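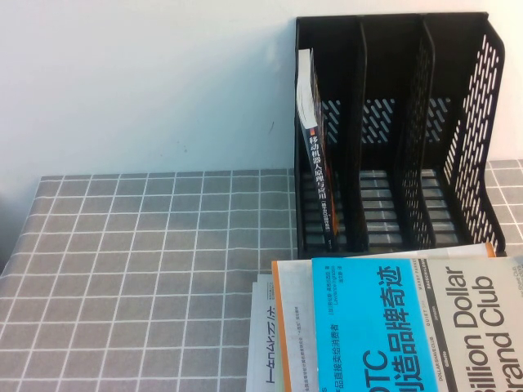 ## Paper piles, quick fixes

Typing this up between loads of wash, so no particular order.

- Mail gets opened standing up, next to the recycling. Never at the table. Once it's on the table it lives there.
- One black plastic file holder for anything that needs doing. Bills, school forms, the vet thing. When it's full, stop and deal with it. Don't buy a second one, I did and ended up with two full ones.
- Receipts: tape the long ones to a sheet of plain paper and write the store on top. Thermal print fades fast, so copy the ones for big stuff.
- Manuals. Most are online now. Kept the one for the Usidard dehumidifier and the one for the boiler, threw out the rest. Filled a whole grocery bag.
- Warranty cards go in an envelope taped inside the closet door with the purchase date on the front.

## Labels

Masking tape and a marker. Fancy label makers are fun for a week. The Standano stick-on ones peel in a warm room and leave gum behind, which comes off with cooking oil and a rag, then dish soap.

Write what's IN it, not what you wish was in it. "Misc" is not a label.

## Tablecloths on a work table

- Check cloth hides crumbs and pen marks better than plain. Also handy for lining up edges when you fold paper or wrap a box.
- Ink: rubbing alcohol on a cotton ball, dab, paper towel underneath. Test a corner first. Don't rub!!
- Candle wax: ice in a bag, let it go hard, scrape with an old gift card.
- Slides around? Square of rubber shelf liner under each corner. Cut it a bit smaller than you think.
- Vinyl that came folded: hair dryer on low, smooth with your hand. Or just wait, the creases drop out in a few days anyway.

## Scuffs on a wall

Damp sponge first, a drop of dish soap. Then the melamine sponge if you must but go easy, it takes the shine off satin paint and leaves a dull patch. For nail holes, spackle, let it dry overnight, then 400 grit, light circles. Touch up with a small brush and feather it out. Keep a jam jar of each wall color with the room name and paint number on the lid. Ours is Draseck 298 in the hall and I would of never remembered that.

## Shredding

Once a month, not once a year. Our Nair shredder takes 8 sheets at a time supposedly, feed it less. Runs hot after a while so give it a rest. Oil it with the proper shredder oil, a zigzag across one sheet and then run it thru.

Shreds are ok in the compost if there's no glossy stuff or envelope windows.

Next up, the junk drawer. Need batteries first.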